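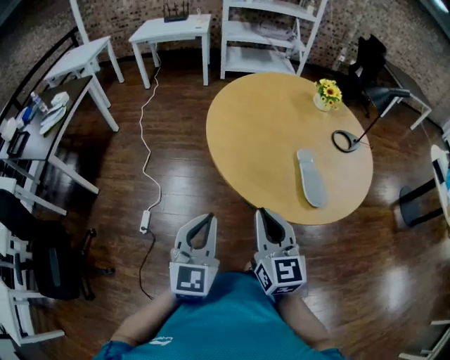 스티르난컴(Stirnancombe) 2층 공용실 안전 점검표, 6월분 + 제 코멘트

안녕하세요, 이번 달도 제가 돌았습니다! 지난달 글 조회수가 1,202나 찍혀서 깜짝 놀랐어요 (점검표를 그렇게들 읽으시다니). 양식은 Osari 양식 그대로 쓰고, 항목마다 양호 / 주의 / 조치 필요 중에 하나를 적은 다음 하고 싶은 말을 밑에 붙였습니다. 좀 길어요.

1. 바닥 통로와 전선
판정: 조치 필요
흰 전선이 안쪽 벽에서부터 바닥을 구불구불 타고 나와서 원형 테이블 왼쪽으로 지나가고, 그 끝에 작은 흰색 어댑터가 마룻바닥에 그냥 놓여 있어요. 거기서 또 얇은 검은 선이 이어지고요. 마루가 짙은 갈색이라 흰 선은 그나마 눈에 띄는데 검은 선은 정말 안 보여요!! 저녁에 양말만 신고 지나가다가 어댑터를 밟는 상상을 하면 발바닥이 벌써 아픕니다. 선을 벽 쪽으로 붙이고, 도저히 못 돌리는 구간만 바닥용 전선 덮개를 씌우면 될 것 같아요. 테이프로 붙이는 건 하지 말아 주세요. 예전에 다른 방에서 그랬다가 떼면서 마루 칠까지 같이 올라왔거든요.

2. 바닥 표면
판정: 주의
광이 아주 좋습니다. 천장 불빛이 널빤지 위에 길게 번질 정도로요. 예쁘긴 한데 광나는 마루에서는 물 한 방울이 잘 안 보이니까, 꽃병 물 갈고 나면 바닥을 꼭 손으로 한번 짚어 봐 주세요. 광택제는 당분간 더 바르지 않기로 했어요.

3. 원형 테이블
판정: 양호
밝은 꿀색 나무 상판이고, 손바닥으로 네 방향을 눌러 봤을 때 흔들림 없었습니다. 나사도 전부 조여 봤어요. 가장자리 둘레를 손으로 쓸어 봤는데 거스러미도 없었고요. 상판에 회색 신발 깔창이 나와 있는데, 작업 끝나면 치우고 상판을 닦아 주세요. 바로 옆에서 간식 드시는 분도 계시잖아요.

4. 꽃병
판정: 주의
노란 해바라기가 꽂힌 흰 꽃병이요. 보기만 해도 기분 좋아지는 꽃인데 (이건 꼭 적고 싶었어요) 자리가 문제예요. 테이블 오른쪽 끝 가까이, 그것도 전기스탠드 바로 옆이거든요. 해바라기는 꽃머리가 무거워서 꽃병이 작으면 금방 한쪽으로 쏠려요. 둘 사이를 25cm는 띄우고, 물은 400ml까지만 채우는 걸로 하겠습니다. 더 채우고 싶으시면 바닥이 넓은 꽃병으로 바꿔 주시면 대환영!

5. 전기스탠드
판정: 주의
동그란 고리 모양 받침이 상판에 올라가 있는 검은 스탠드예요. 갓이 테이블 밖으로 나가는 방향으로 돌아가 있으면 지나가는 사람 어깨에 걸리기 쉬우니까, 안 쓸 때는 갓을 안쪽으로 돌려 두는 습관 부탁드려요. 받침은 제가 살짝 밀어 봤는데 밀리기만 하고 넘어가지는 않았습니다. 전선 피복도 손으로 더듬어 봤고 갈라진 데 없었어요. 끄고 나갔는지 확인하는 건 마지막 퇴실자 몫이고요.

6. 공유기와 작은 흰 테이블
판정: 양호
벽돌벽 앞 작은 흰 테이블 위에 검은 공유기가 있습니다. 안테나 다 서 있고, 옆에 작은 흰 물건 하나 있고요. 통풍구에 먼지가 조금 있어서 그 자리에서 마른 붓으로 털었어요. 이 테이블에 컵 올리지 말아 주세요. 테이블이 작아서 둘 다 올라갈 자리가 아니에요.

7. 흰색 선반
판정: 주의
벽 쪽 개방형 선반이에요. 작은 병이랑 용기 몇 개, 맨 아래 칸에는 접어 둔 것들이 있는데, 무거운 게 아래로 가는 원칙은 대체로 지켜지고 있어서 칭찬합니다! 다만 병마다 라벨이 앞으로 보이게 돌려놔 주시고, 라벨이 떨어진 병은 그냥 두지 말고 저한테 주세요. 벽 고정은 아직 확인 못 했어요. 선반 뒤로 손이 안 들어가더라고요. 다음번에 거울 가져와서 볼게요.

8. 의자
판정: 양호
검은 메시 사무용 의자입니다. 바퀴 다 돌고, 높낮이 조절도 부드럽고, 등받이 젖힘도 정상. 일어날 때 테이블 밑으로 밀어 넣어 주시면 통로가 훨씬 넓어져요.

9. 난간 쪽 흰 벤치형 테이블
판정: 주의
검은 난간 옆에 다리가 가느다란 긴 흰색 벤치형 테이블이 있죠. 밟고 올라가지 말 것! 높은 데 물건 꺼낼 때는 꼭 발판 쓰세요, 발판은 106호 문 안쪽에 있고 쓰고 나면 그 자리로. 난간은 양손으로 잡고 흔들어 봤는데 단단했습니다. 난간에 가방이나 겉옷 거는 것도 이번 달부터는 안 하기로 해요.

10. 벽돌벽
판정: 양호
떨어진 줄눈 가루가 있는지 벽 밑을 쭉 훑었고 깨끗했어요. 못은 새로 박지 마시고 걸 게 있으면 먼저 물어봐 주세요.

이번 달 할 일
전선 정리: 제가 합니다. 덮개는 Modise에 주문 넣었어요.
꽃병 자리 옮기기: 물 가시는 분이 그때 같이.
선반 벽 고정 확인: Petronella Sithole 님이랑 둘이서 (선반을 앞으로 당겨야 할 수도 있어서 한 명 더 오시면 좋고요).
병 라벨: 라벨지는 서랍 둘째 칸.

점검은 오후 4시쯤 시작했는데 하나 적고 하나 만져 보고 하다 보니 꽤 늦게 끝났어요. 빠뜨린 거 있으면 댓글로 알려 주세요, 바로 고쳐 넣겠습니다.

Yolandi Msimang 드림

댓글

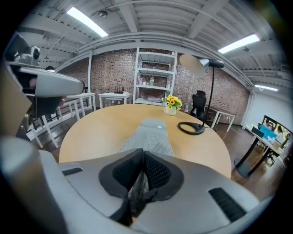
Busisiwe Zwane
4번이요, 물을 줄이면 해바라기는 하루 만에 고개를 숙여요. 저는 줄기를 짧게 자르는 쪽에 한 표입니다. 키가 낮아지면 무게중심도 내려가고 물도 적게 먹고요. 그리고 스탠드 근처면 꽃잎도 빨리 마르던데, 이참에 아예 테이블 반대편으로 옮기면 안 될까요?

Yolandi Msimang
오 줄기 자르는 건 생각 못 했어요! 반대편은 사람들이 자료 펼치는 쪽이라 좀 고민되는데, 일단 짧게 잘라서 한 주 지켜볼게요. 4번에 줄기 길이도 추가했습니다.

Palesa Swanepoel
전선 덮개 색깔은 뭐로 주문하셨어요? 지난번 Evton 쪽 복도에 깔린 건 바닥이랑 색이 너무 똑같아서 덮개 턱에 제가 걸렸거든요. 가장자리에 밝은 줄 있는 걸로 부탁드려요.

Yolandi Msimang
갈색으로 넣었는데... 지금 바꿀 수 있는지 전화해 볼게요. 발은 괜찮으셨어요?

Palesa Swanepoel
발은 멀쩡하고 커피만 쏟았어요 ㅎㅎ

Nosipho Oosthuizen
8번 의자는 제가 거의 매일 앉는데 높이를 제일 낮게 내리면 가끔 천천히 더 내려가는 느낌이 있어요. 점검 때 앉은 채로 좀 오래 계셔 보셨나요?

Yolandi Msimang
아니요, 앉자마자 일어났어요. 8번은 주의로 바꾸고 내일 오전에 앉아서 다시 볼게요. 감사해요!

Petronella Sithole
선반은 당기기 전에 병부터 다 내려야 해요. 담을 상자는 제가 가져갈 테니 젖은 행주만 준비해 주세요.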